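Re: [hunby-home] refinishing an oak table – oil or varnish??

On 3/21/22, a list member wrote:
> We got a big table from the Widico clearance, top is in rough shape.
> Rings everywhere, one burn mark. Is it worth sanding it all the way
> back or should I just oil over it? Also how long before we can
> eat on it. Two kids, so it needs to be tough.

Quick one, on my lunch break. Sand it. Oil over rings and you just get shiny rings. Start coarse, go finer, don't skip steps – I did once and teh scratches showed up the second the finish went on.

Always with the grain. Always. Vacuum, then wipe with a damp rag, let it dry, one more light pass.
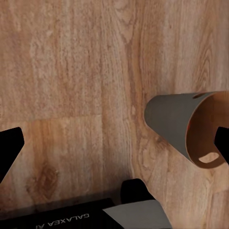 Wood grain with a knot on the left, gray cup on its side (rendering)

For kids I'd go varnish over oil. Oil looks nicer, sure, but you're redoing it every November and who has time. Thin coats. I did 2 on the underside and quit there, top got more. Used the Proretti satin, 15 bucks at the Nigatu store last I looked, might be up now. Small can did nearly 10 square feet for me all told, so measure first.

Burn mark – scrape it with a blade before sanding. If its deep, leave it alone. You'll dig a hole chasing it.

Eating on it, I'd wait 19 days. Can says less. Don't care, ours got a placemat stuck to it.

Got a spare sanding block if you want it, email me off list. Gotta run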